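So we finally made it to the Majali open day, the soap works up past the canal, and I'm still finding lavender in my coat pockets! They let you right onto the pouring floor (hairnets on, no exceptions) and the smell hits you before the door's properly open. Batch 219 was setting in the long moulds while we were there, a sort of oatmeal one, and they leave it 39 days before it's cut.

I asked far too many questions about the lye and got a free bar for it.

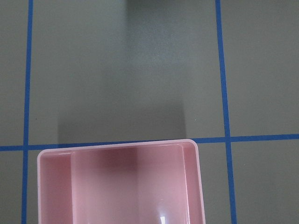
Georges Zein reckoned the morning tour was the better one, as you get the cutting room as well and the queue for tea is shorter. I'll go early next August, then. We had the afternoon slot and the cutters had gone home, but the shop was open till five and I came away with six bars and a tin of the hand balm, which is lovely stuff. Parking's free behind the drying shed.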